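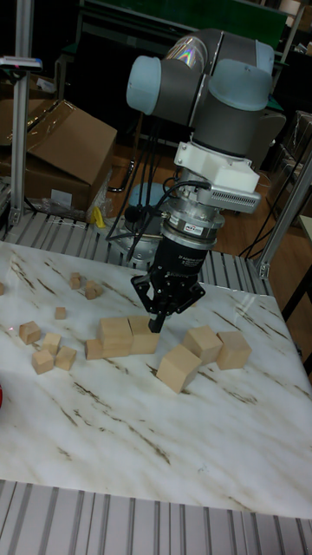 Wooden blocks on the tabletop, Drernora site

Progress report - Votine after-school reading fund
Tuesday, June 9, 2020

Enrollment
28 kids signed up, almost all still on the phone list. In-person stopped in March. Calls twice a week now, going ok.

Books
154 mailed out so far. 3 packets came back, wrong adress - resending.

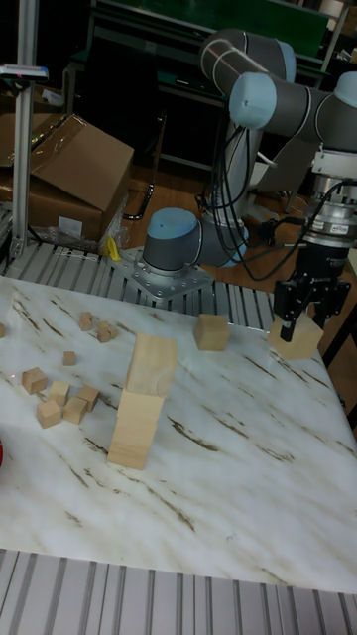 Spending
Postage over budget, snacks way under. Would like to move the snack money to postage, pls confirm. Proltico invoice still not in.

Next
Summer list due in 7 days. Will send totals then.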